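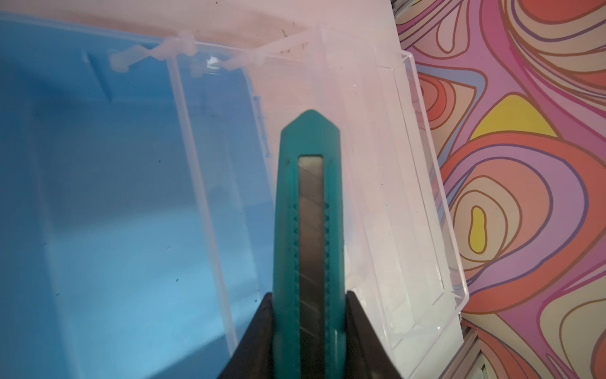 Small cuts at home are often treated without a clinic visit, so they are missing from most injury counts. We surveyed 3,339 adults in Mota and Femard by mail. Respondents listed the cutting tools they owned and where each was kept. Knives with a scored snap-off blade in a plastic housing, such as the teal one, were entered as "utility" whatever their size.

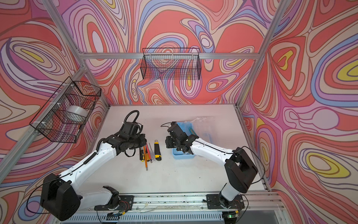
3.2 Storage categories

Answers were coded by Ruotsalainen and Sachdeva into seven groups, including open drawer, hanging basket and divided box. Tools kept in more than one place were coded by the place named first.
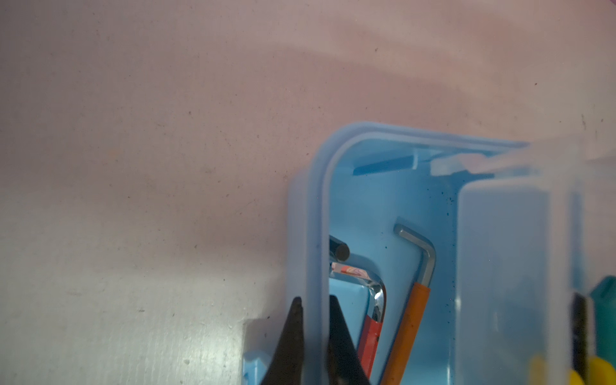 Figure 4. Light blue translucent storage box with an inner divider.

Boxes without a divider were coded separately. Wire baskets were coded as open storage, 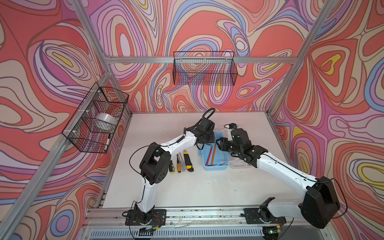 and so were wall hooks and magnetic strips. A second mailing to 1,200 households used the same codes.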